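听音的人：与钢琴调律师布伦达·奥克利谈话

2020年5月7日，星期四
文／瑞安·惠特洛克（Ryan Whitlock）
阅读时间：二十分钟

布伦达·奥克利（Brenda Oakley）接起电话的时候，正在给一个琴槌头重新裹呢毡。她让我等一下，把胶水盖子拧上，又去洗了手。后来她解释说，那种胶叫 Plastier，干得慢，盖子不拧紧过一晚上就结皮，一罐不便宜。

她住在拉斯塔赛德（Lastatside），在那里做钢琴调律已经大半辈子。封控开始以后她没有再进过别人家的门，手头只剩下几件可以在家里做的修理活。我们原本约好四月在她的工作间见面，后来改成电话，前后打了几次，最长的一次打到我的手机没电。下面的内容是从这几次谈话里整理出来的，顺序有所调整，她看过一遍，改了几个术语。

她不是音乐世家出身。父亲开送货车，母亲在鞋店上班，家里有一台钢琴，是姨婆去世以后没有人要，才搬到他们家来的。

“那台琴很差，”她说，“低音区有一半的键按下去回不来，要用手指从下面把它抠起来。我学琴的时候以为所有的钢琴都是这样的，左手弹完要顺手抠一下。后来去老师家里上课，她的琴键自己会弹起来，我还不习惯。”

有一年父亲终于请了调律师来。那位先生干了一个下午，她放学回家，看到琴的前板全部拆了下来靠在沙发上，里面的零件一排一排露着。她说她当时站在门口看了很久，书包都没有放下。

“我不知道里面有那么多东西。从外面看就是一个柜子。他也不赶我走，让我帮他按键，他说按哪个我就按哪个。我按了一下午的键，手指头都酸了。临走的时候他跟我父亲说，这个孩子按得很匀。”

按得匀是有用的。调律的时候，击键的力度如果忽大忽小，弦的音高也会跟着有一点出入，耳朵就不容易判断。布伦达说她后来带学徒，头一个星期就让他们按键，什么工具也不给。有人嫌无聊，第三天就不来了。

她十七岁离开学校，去了一家叫德拉尔塔穆拉（Draltamura）的琴行。那家琴行卖新琴也收旧琴，楼上是修理间。她去应聘的岗位是店面销售，老板听说她会弹琴就要了她。

“我卖得不好。人家问我哪一台好，我就说哪一台好，可是店里想卖的往往不是那一台。老板说我这样下去不行，让我上楼去帮忙。楼上的人缺一个扫地的。”

她在楼上扫了几个月的地，也搬琴键，洗黄铜零件，把旧呢毡从木头上刮下来。刮呢毡要用蒸汽，把老的皮胶熏软，味道很重，她说回家以后头发里都是那个味道，坐公共汽车别人会换座位。

修理间的负责人叫波琳·戈斯林（Pauline Gosling）。那个年代在修理间里管事的女人很少见，布伦达当时并没有意识到这一点，她以为别处也是如此。波琳话少，教东西的办法是自己做一遍，然后把工具递过来。做错了，她就把东西拆开，再递过来。

“她从来不骂人，”布伦达说，“但是她会叹气。你在那里拧，她在你背后叹一口气，你就知道拧过头了。我现在自己一个人干活，有时候还能听见那口气。”

调律用的扳手，行里也叫调音锤，是她用第一个月攒下的钱买的。她说这东西一定要自己买，借别人的用不顺手。头子的大小要和弦轴配，太松了会打滑，把弦轴的方头磨圆，以后谁来都头疼。手柄长短看个人，她的手小，反而喜欢长一点的，省力气。

她花了很长时间解释怎么转弦轴，我承认有一部分没有听懂。大意是弦轴插在一块很厚的层压硬木里，靠摩擦力咬住。转的时候，轴的上端先动，下端后动，中间是拧着的。手一松，它会往回走一点。所以要先把音调得略微过一点，再让它落回来，落到那个地方停住。初学的人调完当时是准的，弹一首曲子就跑了，问题都出在这里。

“调准是一回事，让它待在那里是另一回事。前面那个半年能学会，后面那个我学了七八年。”

我请她讲讲耳朵。许多人认为调律师一定有绝对音感，她说她没有，她认识的同行里也很少有人有，有的那几位反而觉得碍事。

“我听的是拍音。两根弦音高差一点点，一起响的时候，声音会一强一弱，像在晃。差得多晃得快，差得少晃得慢，完全一样就不晃了。中音区和高音区一个键大多是三根弦，先用呢毡条把旁边的压住，调中间那一根，再把旁边的一根一根放出来跟它对。对上的时候声音会突然收拢，变得很干净。这个谁都能听出来，我可以五分钟之内教会你听。”

她在电话里真的教了。她把话筒放到琴边上，先弹了一个没有调好的音，又弹了一个调好的。我听见第一个音里确实有一种慢慢的起伏。第二个没有。她回到电话上问我听见没有，我说听见了，她说那就好，电话里的声音其实不太靠得住。

比较难的是所谓“分律”，就是在中间的一个八度里把十二个音的位置定下来，其余的音都从那里往两头推。在这一个八度里，几乎没有哪个音程是完全纯的。五度要略微窄一点，四度要略微宽一点，三度宽得更多，每个三度都在晃，而且从低到高，晃的速度要均匀地变快。

“你要让它们都错得一样合理，”她说，“我刚学的时候受不了这个，总想把某个五度调纯了，因为纯的好听。调纯了一个，误差就堆到后头去了，绕一圈回来，有一个地方难听得像猫叫。波琳就叹气。”

她现在从A音开始，用一把音叉。音叉是波琳退休时给她的，柄上缠了一圈布胶带，她一直没有换过。冬天从包里拿出来要先在手里焐一会儿，太冷了音会偏高。

关于电子调音器，她的看法比我预想的温和。她自己有一个，装在手机里，在很吵的地方会用。有一年她在一个学校礼堂里调琴，旁边的工人在装暖气管，敲了一上午，她只能看屏幕。

“用机器没有什么丢人的。有的老先生提起来就生气，我不生气。机器不知道这台琴的低音弦是哪一年换的，也不知道弹琴的人喜欢什么，这些你自己知道就行了。我一般是自己调完，再拿它对一下高音区。我年纪大了，最上面那几个键听得不如从前。”

听力的事她说得很坦白。五十岁以后她每年去检查一次，结果贴在厨房的柜门里面。最高的那一段频率逐年往下掉，目前还不影响工作。她不用吹风机，坐火车戴耳塞，吸尘器让别人来推。她丈夫在世的时候喜欢把电视开得很响，两个人为这个事吵过很多次。

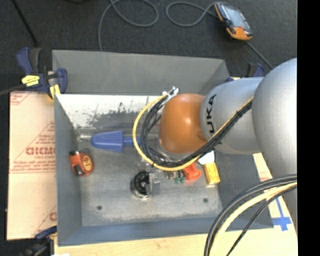

调一台普通的家用立式琴要多久？

“一个半小时左右，前提是去年有人调过。要是放了很多年没有动，音整体掉下去了，那就得先粗调一遍，把张力拉上来，隔一两个星期再来细调。一次拉到位是留不住的，还可能断弦。客人不爱听这个，因为要付两次钱。我会在电话里先问清楚，上次是什么时候调的。他们常说两三年前，到了打开一看，里面的灰像毯子一样。”

断弦她碰到过不少。细的高音弦断的时候声音很脆，会弹起来，她手背上有一道很浅的疤。低音弦外面绕着铜丝，断了要拿去定做，旧弦得留着寄给做弦的人当样子。她一直用一家叫 Ndung'u 的铺子绕的弦，在电话里把那家铺子夸了好几分钟，说他们绕得紧，两头收得干净，寄来的时候每一根都用纸包着，写好是哪个键的。

我问她断了弦算谁的。她说这是行里最容易闹不愉快的事。

“弦到了年头，锈了，你碰不碰它都要断，碰巧在我手里断了。我进门先看一遍，看到锈就先讲，讲在前面人家都能接受。我刚出来单干的时候不懂，埋头就调，断了两根，那位太太站在旁边看着我，好像我把她的花瓶打了。那次我没有收钱，还倒贴了弦。”

她离开琴行单干是三十岁出头的事。德拉尔塔穆拉当时换了老板，新老板觉得修旧琴不赚钱，把楼上改成了卖电子琴的展厅。波琳提前退休，布伦达拿了一笔不多的补偿，买了一辆二手的小货车，在邮局的橱窗里贴了一张卡片。

头一年的生意很差。她白天调琴，晚上在酒馆厨房里帮忙。后来当地小学的音乐老师把她介绍给了别的学校，学校又带来家长，慢慢就接上了。最忙的那一年，她说她最多调过400台琴，那是她身体最好的时候，现在想都不敢想。

客人的资料她一直记在卡片上，一户一张，按编号放在鞋盒里。母亲在鞋店上班的好处，她说，就是盒子管够。卡片上写着琴的牌子和序列号，每次调律的日期，当天屋里的湿度，做过什么修理，还有一些别的：狗咬不咬人，车停在哪里，茶里放不放糖。

“放不放糖是写他们给我放不放。有一家每次都给我放三勺，我说过不要，她下一次还是放。我就写下来，有个准备。”

最新的一张是1108号，三月份写的，是一户刚搬来的人家，还没有来得及去第二次。她说这里面有不少人已经不在了，或者琴卖掉了，卡片她没有抽出来，空着号码看着别扭。

有些琴她跟了很久，从一户跟到另一户。有一台胡桃木壳的立式琴，最早在一位退休教师家里，后来给了侄女，侄女离婚搬家又卖给了教堂，教堂换地毯的时候嫌它重，送给了街对面的一家人。四张卡片，同一个序列号。她每次打开前板都看得见自己当年用铅笔在侧面写的日期。

调律师在琴里留日期是老习惯，一般写在最低或者最高的那个琴键的侧面，要把键抽出来才看得到。她在老琴里见过各种各样的签名，有的名字在同一台琴上出现二三十年，字迹由工整变得潦草，后来换了一个人的名字。她说她不认识这些人，但是看得出谁活儿做得细。有一个她跟在后面收拾了好多年的人，喜欢用火柴棍垫松掉的螺丝孔，她每次碰到就抽出来换掉，到现在还没有抽完。

除了火柴棍，琴里还能找到别的。硬币最多，铅笔、发夹、积木、扑克牌。有人把存折藏在踏板箱里，忘了。有一年她从一台琴的底下扫出来一枚戒指，那家的老太太坐在椅子上说不出话，过了一会儿说，她一直以为是清洁工拿的，几十年前为这个把人家辞退了。

“我不知道该说什么。我把戒指给她，把琴调完，就走了。卡片上我什么也没写。”

老鼠也常见。它们喜欢呢毡，拆下来做窝，尤其是冬天。琴键底下那层绿呢、止音器、绑带的布头，它们都要。她有一次打开一台放在农舍后屋的琴，里面有一整窝小的，主人家的孩子不准她动，她只好把前板装回去，过了一个月再来。飞蛾比老鼠更麻烦，因为不容易发现，等到键盘按下去咔咔响，呢毡已经吃光了。她在每台琴里放一小包雪松木片，说作用有限，客人喜欢那个气味。

讲到养护，她说得最多的是湿度。钢琴的音板是一大块木头，微微拱起来，天潮就胀，拱得高一点，把弦顶紧，音就升；天干就缩，音就降。中间的音区变得最明显，两头差一些，所以换季的时候琴听上去会“散”。英国人家里最要命的是暖气片。房间小，琴没有别的地方放，就靠着暖气片放，一个冬天过去，音板能裂开一条缝。

“我会跟他们讲，把琴换到里面那堵墙去。他们说里面那堵墙放电视。我说那就把这一片暖气关小。他们答应了，我下次去，琴上面还晾着袜子。”

窗户边也不好，太阳晒着，漆会发白，里面的温度一天里变来变去。她推荐在琴旁边放一只湿度计，最便宜的那种就可以，每天路过看一眼。花盆不要放在琴上。鱼缸更不要，她见过一次。花盆下面垫盘子也没有用，总有一天会浇多。

琴键上的污渍用拧得很干的软布擦，一次擦几个键，擦完马上用干布再过一遍。不要喷清洁剂。旧的象牙键皮不能一直盖着，盖着会发黄，要让它见一点光。她补充说如今也不会有人再用象牙了，她换键皮都用塑料的，碰到老琴掉了一片象牙，就从自己存的旧料里找一片颜色相近的。她有一抽屉这样的旧料，从报废的琴上拆下来的，按深浅排好。

我问她该不该买旧琴。她说看价钱，也看搬运的人。

“别人白送的琴，最贵。你要找人搬，搬一次的钱够买一台不错的二手琴的一半了。搬回来叫我去看，弦轴板裂了，弦轴松得用手都能拧动，我怎么调，一个星期也就掉下去了。修弦轴板等于把琴拆到骨头，没有人会为一台白来的琴花这个钱。所以在搬之前请人看一眼，看一眼花不了多少。”

她接过这样的活：别人看中一台琴，她替他们去看。她随身带手电筒和一面小镜子，先看底下，看音板有没有裂，再看码桥，弦压着的那一条木头，钉子周围有没有细缝。然后每一个键弹一遍，弹得很轻，听有没有杂音。看完她会给一个价钱的上限，再加一句自己愿不愿意以后给它调音。她说最后那一句大家听得最认真。

很多时候她得告诉人家，这台琴到头了。这种话她不太会说，练了很多年。琴往往是父母留下来的，孩子们小时候都在上面学过，照片里也有它。她见过有人当场哭出来。

“我说得慢一点。我会先把它打开，让他们自己看。弦轴松了，我就让他们自己用手去拧一下。自己拧过就明白了，不用我多讲。要是他们舍不得，我就说留着，当一个柜子，键还能弹，不准就不准。也没有哪条法律说钢琴一定要准。”

有一户人家后来把琴拆了，琴盖做成了一块架板，挂在楼梯口放钥匙。他们请她去看，她说做得挺好，螺丝没有露在外面。

她带过2个正式的学徒。一个去了新西兰，每年圣诞节寄一张卡片，里面夹着他修过的琴的照片。另一个是柯丝蒂·梅勒（Kirsty Mellor），现在和她分担学校的合同，布伦达说以后这些卡片都归柯丝蒂。

我给柯丝蒂打了电话。她说她原来学的是大提琴，毕业后教了几年小孩，嗓子坏了，医生让她少说话，她就想找一份不怎么需要说话的工作。

“我跟了她三年才第一次单独出门，”柯丝蒂说，“是一所小学的琴，就在我家附近。我从早上八点调到下午一点，食堂开饭了我还没有调完。孩子们一边吃一边看我。我回去跟布伦达讲，她说她第一次调了七个小时，中间还哭了一回。我不知道是不是真的。”

布伦达说是真的，只是记不清是七个小时还是六个小时。

两个人有一处意见不同。柯丝蒂喜欢把高音区调得稍微高一点，听上去亮；布伦达觉得现在的人都调得太亮了，像牙膏广告。她们共用的那几所学校，琴是亮还是暗，取决于上一次去的是谁。有一位音乐老师分得出来，会写邮件来问下次能不能还是派某某来。我问是要派谁，两个人都不肯说。

那位老师叫利安·赫布登（Leanne Hebden），在一所中学教合唱，学校有3台立式琴和一台老三角琴。她在邮件里回答了我的几个问题。她写道，学校的琴挨的打比家里的多得多，学生午休时间进来弹同样的几首曲子，永远是那几首，所以中间那一段键的琴槌很快就会磨出沟来，声音发硬。布伦达每个暑假来一次，用锉子把琴槌的头锉圆，再用针在呢毡上扎，扎松了，声音就软下来。

“扎针我是不敢看的，”利安写道，“我总觉得会扎坏。布伦达说会的，扎坏过。”

扎针这一项叫整音，布伦达认为是整个行当里最没有办法写进书里的一部分。扎在哪里，扎多深，扎几下，都凭感觉。扎少了没有变化，扎多了呢毡就塌了，补救起来很费事，要上硬化剂，硬化剂上完又太硬，再扎。她的工具是一个木柄，头上装着几根缝纫针，断了就换。她用的缝纫针是在市场上买的，摊主以为她是做被子的，老给她推荐花布。

“有一回我真的买了一块，”她说，“黄底的，挺好看，还没有用。”

整音需要和弹琴的人谈。谈起来最难的是词。有人说太亮，有人说太尖，有人说像玻璃，有人说像生锈的水管。她的办法是先只做一个音，做完了让对方弹，比旁边没有做的那个音，问这样是不是他们想要的。要是他们说对，她就照着做下去。要是他们说不出，她就去喝茶，让他们自己弹一会儿。

也有客人什么都能接受，就是不能接受调律师在场的时候自己弹。很多成年人学琴，怕人听见。布伦达调完了请他们试一下，他们摆手，说没问题，肯定没问题。她收拾工具出门，刚走到车边，就听见屋里弹起来了。她说她会在车里坐一会儿，假装找钥匙，听一听刚才那几个音稳不稳。

我问她自己还弹不弹。

“弹，弹得不好。弹着弹着就听见哪个音跑了，站起来去拿扳手。我先生说他跟我过了这么多年，没有听我从头到尾弹完过一首曲子。我们结婚纪念日有一次我答应他，弹完一首，什么也不准碰。是一首很短的华尔兹。我弹完了，可是中间有个升F，我到现在还记得。”

她先生四年前过世。那台琴后来有一年多没有调，她说没有什么特别的意思，就是排不上。给别人调了一整天，回到家不想再听那个声音。后来外孙女开始学琴，她才把它打开。外孙女住得远，这段时间只能视频上课，老师在一个屏幕里，外婆有时候在另一个屏幕里。布伦达听着那边的琴不准，又去不了，很难受。

“我跟她妈妈讲，你拿一块橡皮，塞在第几根和第几根弦中间，先把最难听的那一根压住，等我能过去再说。她妈妈塞错了地方，整个键都不响了。现在那个孩子弹到那里就自己唱一声。”

关于封控期间的收入，她说得不多。学校的合同按次结算，学校关了就没有了。有几位老客人打电话来，要预付明年的调律费，她收了两户的，其余的没有收，说怕到时候自己记不清。她把积压的几套击弦机拿出来修，一套一套摊在饭桌上，吃饭端到楼上去吃。往年春天是最忙的时候，暖气停了，琴都散了，电话从早响到晚。今年电话也响，问的都是同一件事：什么时候可以来。

她让他们先把窗户开一点，不要正对着琴开，该弹照样弹，不准也弹。有一位老先生问能不能自己买个扳手试试，她劝了他半个钟头，总算劝住。另一位没有打电话来问，直接试了，断了一根弦，发来一张铜丝的照片，问在哪里可以买到这个。

“我给他把弦订了，”布伦达说，“让他先放在抽屉里别动。纸包上写着是哪个键的，他弄不丢。”

最后一次通话结束之前，我问她还有没有什么要补充。她想了想，说关于弦轴的那一段希望我写对，扳手要尽量套在靠近竖直的位置，不要横着去掰，横着容易把轴掰弯，很多书上的图画得不清楚。另外那个裹了呢毡的琴槌已经干了，她得去把夹子取下来。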